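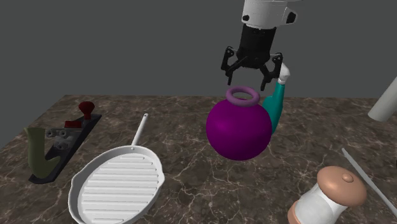
Capítulo 7
Puesta a punto y mantenimiento de la pinza en una célula de manipulación

Objetivos del capítulo. Montar la pinza en la muñeca, definir el punto de herramienta, ajustar la apertura, dejar escrito un plan de revisión. Al final, averías frecuentes. Los ejercicios van aparte, en el cuaderno.

7.1 Antes de tocar nada

En el capítulo 6 dejamos el brazo fijado y calibrado. Falta lo que va en la punta. Parece poca cosa y de ahí salen la mitad de los partes de avería.

Trabajaremos con la célula Skellov del aula taller de Skoscombe: brazo colgado sobre la mesa, muñeca blanca, pinza negra de dos dedos articulados. Cada dedo, un pequeño varillaje con sus pivotes. Primero en el simulador, despues en la máquina. Siempre en ese orden. En el simulador un choque se arregla reiniciando.

La mesa simulada está llena a propósito: una vasija esférica morada con borde en forma de anillo, un pulverizador justo detrás, una sartén de parrilla, un cepillo de carpintero, un molinillo de pimienta. Formas malas para una pinza mal ajustada. La esfera resbala, el anillo engaña y el pulverizador queda tan cerca del dedo derecho que cualquier error de orientación se paga.

7.2 Montaje mecánico

Alimentación cortada. Bloqueo puesto. Luego:

Limpiar la brida de la muñeca y la cara de apoyo de la pinza. Trapo seco.
Presentar la pinza con el pasador de centrado. Si no entra a mano, no entra: revisar rebabas.
Apretar los tornillos en cruz, en dos pasadas. Par según la hoja del fabricante.
Conectar el cable y dejar holgura para el giro completo de la muñeca. Girar a mano y mirar.

El fallo clásico es el cable corto. Aguanta semanas y un día la pinza no cierra.

7.3 Punto de herramienta (TCP)

El controlador solo conoce la brida. Hay que decirle dónde acaban los dedos. Ojo: en una pinza de varillaje las puntas describen un arco, o sea que la altura del TCP cambia con la apertura. Se mide con los dedos cerrados y se comprueba abiertos. Apuntar las dos medidas.

Comprobación rápida: punta sobre la aguja de referencia, girar la muñeca, ver si se desplaza. Si se desplaza, repetir. No vale corregirlo luego a ojo en el programa, que es lo que hace todo el mundo con prisa.

7.4 Apertura y aproximación

Norma del taller: la pinza baja abierta, centrada sobre la pieza, y se para antes del contacto. En la vasija hay que decidir: dedos por fuera del anillo, o uno dentro y otro fuera cogiendo el borde. Son dos programas distintos, con dos aperturas y dos fuerzas. Guardarlos con nombres que se entiendan.

Velocidad del último tramo: 25 mm/s. Los 300 mm/s son para el tramo libre, nunca con una pieza debajo.

7.5 Plan de revisión

Cada turno: mirar pivotes, cable y puntas de los dedos. Limpiar.
Cada 2000 ciclos: reapretar, medir holgura entre dedos, comprobar TCP.
Cada enero: desmontaje completo, cambio de casquillos, grasa Bremance en los pivotes (poca, que gotea).

El contador de ciclos se anota en el libro de la célula. En la última revisión marcaba 3198 y el reapriete de los 2000 no aparecía firmado por ningun sitio. Un dedo tenía juego. La avería se apuntó como "error de software" y costó una mañana entera en el simulador Courtois buscando un fallo que era de tornillo.

7.6 Síntomas y primeras causas

Un dedo llega antes que el otro: varillaje sucio o pivote gastado.
Cierra pero suelta la pieza: fuerza baja, puntas lisas, TCP alto.
No abre del todo: cable tirante, tope mal regulado.
Coge bien en simulación y mal en la mesa: casi siempre el TCP. Volver a 7.3.

Empezamos por el montaje. Hace falta la hoja de pares del anexo B y el libro de la célula abierto por la última página escrita.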